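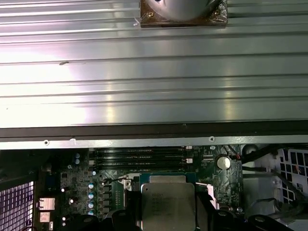

**ニュースリリース|IT資産管理・資源循環**

# Clillora、使用済み業務用PCの台帳仕様「Gernel」を公開 3月から受託検査の標準様式に採用

業務用IT機器の再整備および資産管理業務を手がけるClillora(クリローラ)は、使用済みデスクトップPCの受入、検査、部品履歴、データ消去、出荷または再資源化までの記録を一つの台帳で扱う記録仕様「Gernel(ゲルネル)」を公開する。3月以降に受託する検査業務では、Gernelによる記録を標準様式とする。仕様書、項目定義表および記入要領は、Clilloraとの取引の有無にかかわらず無償で利用できる。

Gernelは、機器の排出元、運搬事業者、検査事業者、再販事業者および再資源化事業者の間で受け渡される情報の項目名と記入単位を定めるものである。特定の資産管理ソフトウェアを前提とせず、表計算形式またはテキスト形式のファイルで授受できる。

## 公開の背景

企業や教育機関で使用を終えたPCは、排出元の資産台帳から除却された時点で管理番号を失うことが多い。運搬時には運搬事業者の荷札番号、検査時には検査事業者の受付番号、再販時には再販事業者の商品番号がそれぞれ付与され、番号相互の対応は各社の帳票を突き合わせなければ確認できない。排出元から後日「どの筐体に搭載されていた記憶装置を、いつ、どの方式で消去したか」という照会を受けた場合、回答には複数社の記録の照合が必要になる。

照合に時間を要する主な要因は、記録の欠落よりも項目定義の差にあった。Clilloraが自社の照会対応記録を見直したところ、「型番」の欄に筐体の型番を記入する事業者と基板の型番を記入する事業者が混在していた。「動作確認済み」の語についても、電源投入のみを指す例、ファームウェアの設定画面の表示までを指す例、OSの起動までを指す例があり、同じ語で記された機器が再販段階で異なる等級に分類されていた。

部品の組み替えも照合を難しくする。再整備の過程では、ある筐体から取り外したメモリや電源装置を別の筐体に搭載することがある。筐体単位の台帳では、部品を移した時点で移動元と移動先の双方の記載が実態と合わなくなる。台帳の修正を担当者の備考欄への記入に委ねている場合、検索の対象から外れ、集計にも反映されない。

Clilloraは、こうした差異を取引先ごとの読み替え表で吸収してきたが、読み替え表自体の維持が負担となっていた。今回、社内で用いてきた項目定義を整理し、外部の事業者が単独で参照できる文書として公開することとした。

## 仕様の概要

Gernelの台帳は、次の四つの表で構成する。

| 表の名称 | 記録単位 | 主な内容 |
|---|---|---|
| 機器表 | 筐体 | 識別番号、排出元の管理番号、筐体型番、受入時の外観 |
| 部品表 | 部品 | 部品識別番号、種別、製造番号、現在の所在 |
| 作業表 | 作業 | 作業種別、実施日時、作業区画、結果区分 |
| 処分表 | 筐体または部品 | 再販、再利用、再資源化の別、引渡先 |

四つの表を通じて定義する項目は34である。このうち11項目を必須とし、残る項目は取扱いの範囲に応じて選択する。必須項目が空欄の行は不完全な記録として扱い、引渡しの対象に含めない。該当する情報が存在しない場合は、空欄のままとせず「該当なし」または「確認不能」の区分値を記入する。両者は意味が異なり、前者は対象となる部品や番号が存在しないこと、後者は存在の有無または内容を確認できなかったことを示す。

### 識別番号の付与

識別番号は、機器を最初に受け入れた事業者が付与する。番号は事業者符号、受入区分および連番で構成し、後続の事業者はこれを変更しない。自社の管理番号が必要な場合は、対応番号の項目に追記する。排出元の管理番号は識別番号とは別の項目に保持するため、排出元が番号体系を変更しても機器表の主たる番号には影響しない。

筐体の表示ラベルが剥離している場合や、複数のラベルが重ねて貼付されている場合の取扱いも定めた。判読できる番号が複数あるときは、全ての番号を記録したうえで、採用した番号に採用区分を付す。ラベルの除去は番号の記録が完了した後に行う。

### 部品の移動

部品表は筐体から独立した表とし、部品ごとに現在の所在を一つだけ保持する。部品を取り外した場合は、作業表に「取外し」の行を追加し、部品表の所在を保管棚の番号に更新する。別の筐体に取り付けた場合は、作業表に「取付け」の行を追加し、所在を移動先の筐体識別番号に更新する。移動の履歴は作業表をたどることで再現できる。

個別の識別を要する部品は、記憶装置、メモリ、CPU、拡張カード、電源装置および基板とする。ねじ、ケーブル、スロットカバー等は個別番号の対象外とし、欠品の有無のみを機器表に記録する。排出元との契約でより細かい管理が求められる場合には、部品種別の拡張符号を使用できる。

### 動作確認の段階区分

「動作確認済み」という表現は台帳上では使用しない。これに代えて、確認の到達点を以下の区分で記録する。

- **未通電**:電源を投入していない
- **通電**:電源装置の出力を確認した
- **初期画面**:ファームウェアの設定画面の表示を確認した
- **起動**:OSまたは検査用環境の起動を確認した
- **負荷**:検査用プログラムによる連続動作を確認した

各区分は到達した最終段階を示し、途中の段階で停止した場合には停止理由の符号を併記する。再販事業者が独自の等級を設けることは妨げないが、台帳の引渡し時には上記区分を必ず含める。

## 内部検査の手順
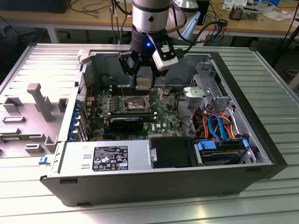

内部検査の記録は、筐体を開く前の外観確認とは別の行として作業表に登録する。外観確認と内部検査を同一の行にまとめると、開封前から存在した破損と、開封後に判明した破損を区別できなくなるためである。筐体を横倒しにして側板を外し、内部を上に向けた状態では、CPUソケットとその固定レバー、基板上端寄りに並ぶ黒いメモリスロット、水平に装着されたグラフィックスカード、背面側の拡張スロット用ブラケットを同じ向きから確認できる。Gernelの記入要領では、この姿勢を基準として基板上の位置を表す。メモリスロットの位置は基板に印字された符号を優先し、符号が判読できない場合に限り、CPUソケットに近い側からの順序で記録する。

内部検査では、部品の有無、固定状態、目視で認められる異常を順に記録する。部品の有無は「装着」「未装着」「確認不能」から選択し、他の部品に遮られて見えない箇所を「未装着」とすることは認めない。放熱部品やカードの取外しによって確認できた場合は、取外しの作業行を追加したうえで値を更新する。

CPUソケットについては、CPUの装着の有無、固定機構の状態、接点の変形の有無をそれぞれ独立した項目とした。従来の帳票では「ソケット良」のように一語で記載される例が多く、何を確認した結果であるかが後工程で判別できなかった。接点の確認には拡大器具の使用を推奨し、使用しなかった場合は結果を「肉眼」と付記する。

粉じんの堆積は、通風部、放熱部および基板面に分けて三段階で評価する。評価は清掃前に行い、清掃後の状態は別の行とする。電解コンデンサの膨張や液漏れの痕跡、コネクタの変色、ケーブル被覆の損傷は、部位符号と異常符号の組合せで記録し、自由記述は補足に限る。

## 外装金属部の取扱い

側板、前面枠、背面板などの外装金属部は、再利用と再資源化の判断が分かれやすい部位である。Gernelでは、擦り傷、へこみ、変形、腐食および付着物をそれぞれ別の異常として扱う。付着物は清掃によって除去できる可能性があるため、清掃前の評価のみをもって外装の等級を確定しない。

ねじ穴については、ねじ山の損傷と穴周辺の変形を区別する。前者は補修または代替ねじで対応できることがあり、後者は側板の閉鎖不良につながる。側板を閉じた際のすき間や、スライド機構の引っ掛かりは、内部部品の状態とは別に組立適合の項目へ記入する。

再資源化に回す場合は、外装材の材質区分を記録する。材質は刻印または製造者の資料によって確認できたものだけを確定値とし、外観からの推定は「推定」の区分を付ける。樹脂部品が溶着または接着された金属部材は、分離の可否も併せて記録する。

## データ消去記録との対応

データ消去の証明書は、筐体単位で発行されることが多い。一方、消去の対象は記憶装置であり、一つの筐体に複数の記憶装置が搭載されている場合や、消去前に記憶装置が取り外されている場合には、証明書の記載と対象物が一対一に対応しない。

Gernelでは、消去の作業行を部品識別番号に結び付ける。作業行には消去方式、使用した手段の版、開始および終了の時刻、検証結果を記録する。終了の時刻が得られていない作業は完了として扱わない。消去に失敗した記憶装置は、再実施、物理破壊、保留のいずれかの処分区分が決まるまで、処分表に登録できない構造とした。

記憶装置が受入時点で取り外されていた筐体については、部品表に空の行を作成せず、機器表の記憶装置項目を「該当なし」とする。排出元の資産台帳に記憶装置の記載がある場合は、差異区分を付して排出元へ照会する。照会の発信時刻と回答の内容も作業表に残す。

なお、Gernelは記録の様式を定めるものであり、個々の消去方式の有効性を評価または認定するものではない。採用する方式は、排出元の情報管理規程および契約条件に基づいて決定する必要がある。

## 試行運用の結果

公開に先立ち、ClilloraはNurkow検査拠点において、物流事業者のHongと共同で試行運用を行った。期間は90日、対象は業務用デスクトップPC2,000台である。Hongが集荷時の識別番号付与と運搬記録を、Clilloraが受入以降の検査と処分記録を担当した。

試行では、集荷時に記入する項目の範囲が当初の論点となった。初期の案では、集荷担当者が筐体型番と排出元の管理番号の双方を記入することとしていた。しかし、筐体型番の表示位置は製品系列によって異なり、積み込み前の確認作業が滞留した。このため、集荷時の必須項目を識別番号、排出元の管理番号および引受時刻に限定し、筐体型番は受入時に記入する方式へ改めた。

部品の移動に関しては、作業行の登録より先に部品が移される例が確認された。対策として、取り外した部品を保管棚へ置く前に一時置場の番号を付し、所在が空になる時間を設けない運用とした。一時置場の番号は当日の作業終了時に未処理の行を抽出する際にも使用する。

段階区分の運用では、「初期画面」と「起動」の境界に関する問い合わせが多かった。ネットワーク経由で検査用環境の読み込みを開始したものの、完了前に停止した機器の扱いが不明確であったためである。公開版では、検査用環境の操作画面が表示された時点を「起動」の成立条件と定め、読み込み途中の停止は「初期画面」とする規定を追加した。

## 関係者のコメント

Clillora 資産記録部門責任者 ヘノク・セヨウム(Henok Seyoum)

「台帳の項目数を増やすと、記入漏れと誤記の確認に要する時間も増える。今回の設計では、後から再確認できる情報を任意項目に移し、その時点でしか得られない情報を必須項目に残した。取り外す前の搭載位置や、清掃前の外装の状態は後者に当たる。定義の文言については、複数の読み方ができる箇所を今後も改訂の対象とする」

Hong 運行管理担当 チェルシー・ウェインライト(Chelsea Wainwright)

「集荷現場で扱える情報には限りがある。荷札と排出元の管理番号の対応が積み込み前に確定していれば、受入側での照会は減らせる。試行で変更した項目の配分は、当社の通常の集荷業務にも適用できる内容である」

## 既存台帳からの移行

既に独自の台帳を運用している事業者は、保有データを一括して変換する必要はない。新規受入分からGernelの識別番号を付与し、既存分は次回の作業が発生した時点で移行する方式を推奨する。移行日前の作業履歴は、元の帳票番号を参照先として記録すれば足りる。

既存台帳に「動作確認済み」等の記載があり、到達段階を示す資料が残っていない機器は、段階区分を「確認不能」とする。過去の等級から到達段階を推定して記入することは認めない。再検査を実施した場合には、新たな作業行として登録し、移行時の行は削除しない。

文字符号、日時の表記および区切り文字の扱いは仕様書の付属書に記載した。日時には時差情報を含める。時刻を記録していない過去の作業については日付だけの記入を認めるが、移行後の作業には適用しない。

## 提供内容と利用条件

公開する文書は以下のとおり。

- Gernel仕様書
- 項目定義表および区分値一覧
- 集荷、受入、内部検査、処分の各工程別記入要領
- 空の台帳ファイルおよび記入見本
- 既存台帳との項目対応表の作成手引き

文書の複製、社内配布および自社業務への組込みに費用は発生しない。項目を追加した様式を第三者に引き渡す場合は、追加項目に拡張符号を付し、標準項目の名称および定義を変更しないことを条件とする。必須項目を省いた様式にGernelの名称を用いることはできない。

Clilloraは、記入済み台帳の形式検査を有償で受託する。検査範囲は必須項目の充足、区分値の妥当性、部品所在の重複および作業行の時系列であり、記載内容の真正性は検査範囲に含まない。

## 今後の予定

次の改訂では、ノート型PCおよび表示装置の部品種別を追加する。ノート型PCについては、内蔵電池の膨張の有無と取外し可否を必須項目とする案を検討している。改訂案は意見受付の後に確定し、既存の項目番号は再利用しない。

## 用語

**排出元**:使用を終えた機器を引き渡す企業、学校その他の組織。

**受入**:引き渡された機器の識別番号を照合し、検査拠点の管理下に置くこと。

**作業行**:作業表において一回の作業を表す記録。訂正時は元の行を残し、訂正行を追加する。

**差異区分**:排出元の台帳と現物の内容が一致しない場合に付す符号。数量差、番号差、構成差に分かれる。

## 本件に関する問い合わせ

Clillora 資産記録部門 Gernel仕様担当

仕様の解釈に関する問い合わせでは、仕様書の版、該当する項目番号および使用中の台帳形式を明記のこと。排出元の名称、製造番号等を含む実データの添付は受け付けていない。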